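Candles, Cables and Two Robot Arms: What I Changed After My Scare

I've had a pair of tabletop arms in the workshop for a while now, and most of what I've written on this page has been about getting them to fold dish towels and sort screws. This one is about fire. It's also a bit embarrassing, so bear with me.

Back in March I was getting the arms to light a candle on a cake. I'd been calling it the Closthorpe job, after the road I live on, and I was pretty pleased with myself. The right arm holds the flame, the left arm keeps clear, everybody claps. Only on the evening it went wrong, the right arm just stopped. It didn't drop anything, it didn't swing around, it simply froze with a lit stick in its fingers and sat there while the flame crept along toward the plastic. I was standing on the wrong side of the table with a cup of coffee (of course I was), and by the time I'd gotten to the power switch there was a nasty smell and one fingertip had gone soft and shiny.

The culprit was a cable. The one that runs from the gripper back down the arm had worked itself halfway out of its plug, and every time the wrist turned a certain way it lost contact. The control program — I use Nirkix — saw the signal vanish and did what I'd told it to do, which was hold still and wait. Holding still is a great answer when you've got a dish towel. It's a terrible one when you've got something burning!

So, my tips, in the order I wish I'd had them.

Give every job its own safe stop. For anything with a flame I now have the arm move out over a metal tray when there's a fault, if it still can. And if it can't move, I need to be close enough to deal with it myself, so I stay within reach the whole time. No coffee.

Tug every plug before you start. A gentle pull is plenty. Mine was a push-in plug from Getov and it has no latch, so I've put a small loop of slack next to it and a tie on the arm so the wrist isn't yanking on the plug itself. I replaced 2 of the cables while I was at it, and I turned the wrist back and forth 1,000 times with nothing lit before I let it near a match again. I let that run overnight and the neighbors must love me.

Look at where the slack goes. Long cables like to wander across the mat, and a mat is exactly where you've put the thing you're lighting. Run the whole movement once, slowly, with an unlit stick, and watch the cables instead of the fingers. If a loop drags over the work, move it before you go on.

Clear the paper. Cards, packets, paper towels, the box the cake came in. I'm bad at this one, as you'll see!

Practice on something you don't mind losing. I used a lump of modeling clay for ages before I went near frosting.

Have water where you can grab it, but keep it off the electronics. Water is for the stick once it's away from the arm. For the machine itself, cut the power first and use a proper extinguisher that's rated for electrical fires. I keep mine by the door, on the way out, so I'm never reaching across the table for it.

Wipe up soot the same day if you can. Dish soap and a soft sponge get most of it off my mat, and baking soda paste shifts a bit more. The old marks have pretty much moved in for good.
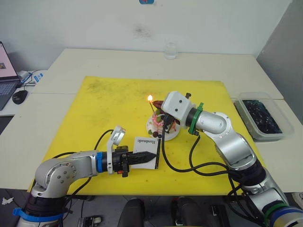

Flame by the cake, left gripper over the card. The smudges at the back corner of the mat are the kind I mean.

A couple of people have asked about swapping in metal fingers. I looked at the Tangen ones and they're nice, but they're heavier, and I'd have to retune the wrist for the extra weight. Metal also gets hot and stays hot, so you'd want a glove handy before you touch them. For now I'm sticking with plastic fingers and a longer stick, and I blow the flame out well before it's burned halfway down.

Next on my list is a big red stop button on a long lead, so I can hold it in my hand while the arms are working. I've got the button already. The lead I bought was too short, so that's going back.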